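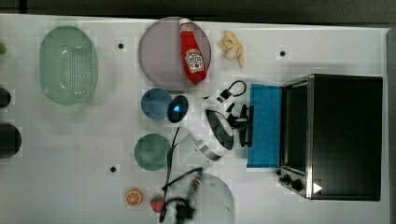 # Equipment planning for tabletop manipulation cells

Equipment planning for a tabletop manipulation cell is the process of selecting, pricing and scheduling the purchase of the items needed to run a small robot arm on household tasks such as clearing plates, moving food items or folding cloth. A cell of this type normally consists of an arm, a gripper, one or more cameras, a table, a control computer and a stock of everyday objects. The arm receives most of the attention in a purchase plan, but the remaining items often account for a large share of the final cost.

## Scope of a purchase plan

A purchase plan usually separates capital items from consumables. Capital items are the arm, the gripper, the camera hardware, the computer and the table. Consumables are the objects handled by the arm, together with gripper pads, cable ties, spare cables and fasteners. Appliances such as a toaster oven fall between the two groups. Some organizations book them as capital because they stay in one place, while others treat any item under a set price as a consumable.

The Treltow method, named for the workshop where it was first written down, adds a third group for items that are bought once but must fit the table. Trays, clamps, adapter plates and camera mounts belong to this group. They are listed apart because they can't be ordered until the table dimensions and hole positions are fixed.

## Arm and gripper

Arms are compared on reach, payload, repeatability and the cost of service. For kitchen objects, payload is rarely the limiting value. Reach matters more, as the arm must clear tall items while still getting to the far side of the table. A planner generally draws the work area at full scale and places the largest object at its intended position before choosing a model.

Two-fingered grippers are the usual choice for mixed objects. They can hold a bottle by its body, a plate by its rim or a towel by a fold. Multi-fingered hands cost more and need more upkeep. Suction tools are cheaper but perform poorly on cloth and on perforated goods such as a colander. Finger stroke should be checked against the widest object that is to be held across its body.

## Cameras and cabling

A wrist camera moves with the arm and gives a close view of the fingers. A fixed camera above the table gives a view of the whole work area. Many plans include both. The price of the housing, bracket and cable is often missing from the camera quote and should be requested in writing.

Cable length is a common planning error. A cable that runs outside the arm needs enough slack for full wrist rotation, and the slack must not catch on objects. Loops lying across the table reduce the area that can be used for placing items. Planners who expect long daily use order at least one spare of each moving cable with the first shipment — a late spare can stop work for longer than a failed motor.

## Table and surface

A white surface makes most objects easy to pick out but can hide white or clear ones. Mounting holes allow fixtures to be moved without drilling, although small parts may settle in them. The surface should be wiped down easily and should not flex when the arm stops quickly. Where a countertop appliance is to be used, the plan must allow for its door to swing open and for the gripper to reach the handle.

## Object stock

Objects are chosen for variety in shape, color and stiffness. A basic kitchen stock includes plates and bowls in several colors, a squeeze bottle, a colander, a towel and toy foods such as bananas, an orange slice or a strawberry. Toy food is preferred to real food because it keeps its shape and does not need to be replaced each week.

## Sample budget

The Losberg plan, prepared by Mabli Hopkin for a single cell, is often used in teaching. Its non-arm portion is given below in US dollars.

| Item | Amount |
|---|---|
| Table fittings and adapter plates | 1,294 |
| Kitchen object stock | 86 |
| Spare moving cables | 3 units, priced by supplier |

The plan assumes a service life of about 18 months for the cables and the gripper pads. The arm was quoted separately by two suppliers, Stavar and Valente, and the quotes were compared on delivery time as well as price.

## Scheduling

Long-lead items are ordered first. The arm and gripper are normally followed by the table, then by the camera hardware. Object stock can be bought locally in the last week before commissioning. Organizations with a budget year ending in March tend to place the arm order well before then, so that the invoice and the delivery fall in the same period.

## See also

- Fixture planning
- Gripper selection
- Spare parts stocking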